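Kapitel 4
Tischflächen im Wohnbereich: Belegung, Schutz und Abgrenzung

4.1 Einführung

Der Esstisch gehört zu den am häufigsten umgenutzten Flächen einer Wohnung. Er dient den Mahlzeiten, der Büroarbeit und der kurzfristigen Ablage. In der Erhebung von Cordeiro und Barros, die 1228 Haushalte in Brullbridge und Jernham erfasst, wurden 47 Prozent der Esstische mindestens einmal täglich für Arbeiten am Rechner genutzt. Eine solche Fläche wird im Folgenden als mischbelegt bezeichnet.

Mischbelegung liegt vor, wenn Gegenstände aus mindestens 2 Nutzungsbereichen gleichzeitig auf der Fläche liegen. Maßgeblich ist der Bereich, dem ein Gegenstand zugeordnet wird; seine Größe bleibt außer Betracht.

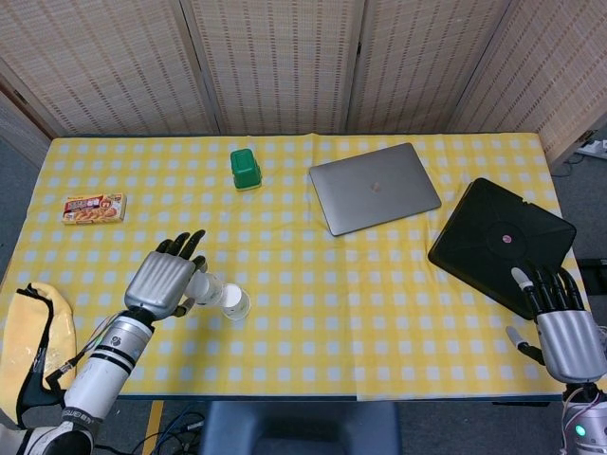
Abb. 4.1: Mischbelegter Tisch mit karierter Decke, Lebensmittelschachtel, Deckelbehälter und geschlossenem Laptop; dahinter ein Paravent.

Die Tischdecke schützt die Platte vor Kratzern, verändert aber die Standsicherheit der abgestellten Gegenstände. Falten sind vor der Belegung glattzustreichen. Gegenstände, die über die Tischkante ragen, gelten als ungesichert und werden beim Aufräumen zuerst versetzt (vgl. Abb. 4.1, rechter Rand).

Der Paravent begrenzt den Tischbereich optisch, ohne ihn baulich abzutrennen. Seine Stellfläche ist bei der Planung der Verkehrswege zu berücksichtigen. Abschnitt 4.2 behandelt die Zuordnung der Gegenstände, Abschnitt 4.3 die Reihenfolge des Abräumens nach Fiore.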